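The One-Bin Play Kitchen: Our Favorite Swap Since August

Back in August we asked you to send in the toy storage idea that has stuck the longest at your house, and wow, did you deliver! The inbox filled up with shelves, hooks, rolling carts and one very clever shoe rack. But the idea we keep coming back to (and the one we've been using ourselves ever since) is the simplest of the lot: one big open bin for the play food, two plates, and a clear table.

If you have a play kitchen anywhere in your life, at home or in a classroom, you know how the small pieces travel. The mushrooms end up under the couch. The plates get stacked with the real ones. We had over 500 little pieces of pretend food between the Clirkum room and the Penry room, most of it from the old Jitik market set, and it lived in four lidded boxes that never once had their lids on. So the lids went, and then the boxes went, and everything we kept had to fit in one bin per table.

We couldn't be happier with it. A deep bin with no lid is so easy! Kids drop things in from any angle and they can see what's in there without tipping the whole lot onto the floor. Ridged sides are nice too, if you have a choice, because small hands get a better hold when it's time to carry.

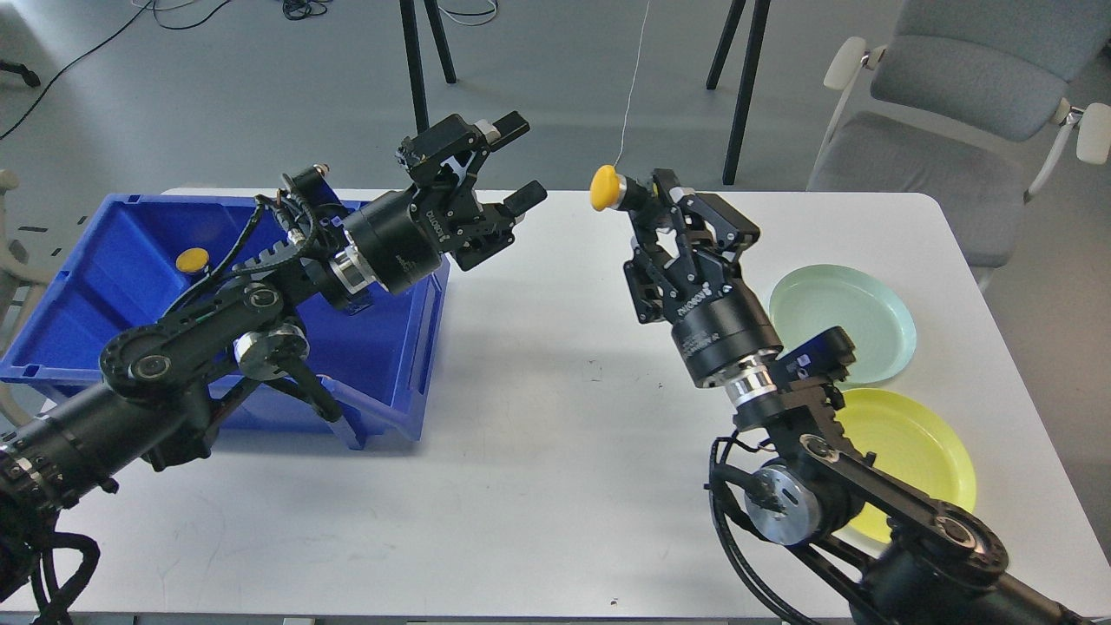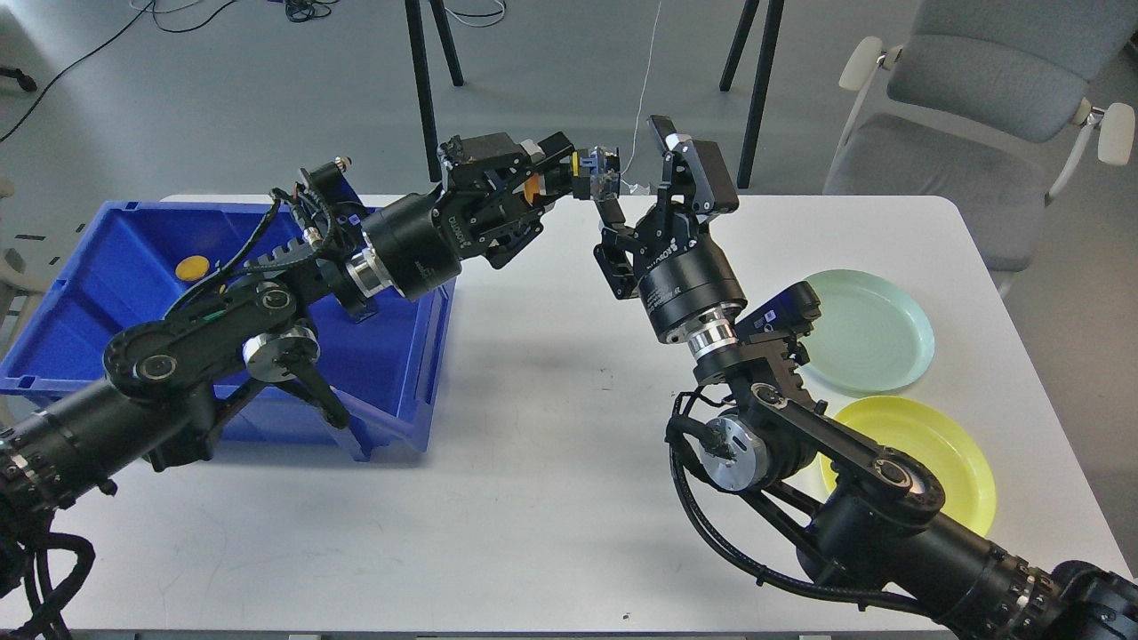 Blue bin on the left, two round plates on the right.

The plates were a late addition and now I wouldn't skip them. We had been putting out a whole place setting, cups and forks and all, and it was too much stuff for a small table. Two plates in different colors give you a game right away. Mushrooms go on the green one, everything else goes on the yellow one, and when the plates are full you serve lunch to whoever is nearby. When lunch is over it all goes back in the bin. The kids made up their own version in the second week, where one person picks the food and hands it across to a partner who has to put it on the right plate without being told which one it is. It gets very loud and very silly, and I love it.

A few things we've learned along the way, in case you want to try it:

Start with far less food than you think you need. We put out a handful of pieces and keep the rest in a closet, then trade some in when interest drops off. An old favorite that has been away for a while comes back like a birthday present.

Pick a plain table if you can. Ours used to have a printed farm mat taped on top, and it was hard to spot the small pieces against it. A white top makes the yellow mushrooms really stand out, and crumbs and smudges show up too, so it gets a quick wipe more often than the old one did.

Keep plates that don't match. I know, I know – a matching set looks lovely on the shelf. But the sorting game needs two colors, and the thrift store in Clirnitz sells single plastic plates for 49 cents, so we came home with a nice pile of odd ones.

And leave a chair close by for a grownup. Somebody will need to be the customer, and you may be there for a while (I have eaten a lot of pretend soup this fall).

We're still working out what to do with the pieces that didn't make the cut. The big cardboard crate of extras is by the door at Penry, and it has plenty of pretend fruit, some bread, and a whole lot of eggs. If your family or your classroom could use some, come and dig through it any time we're open. Bring a bag!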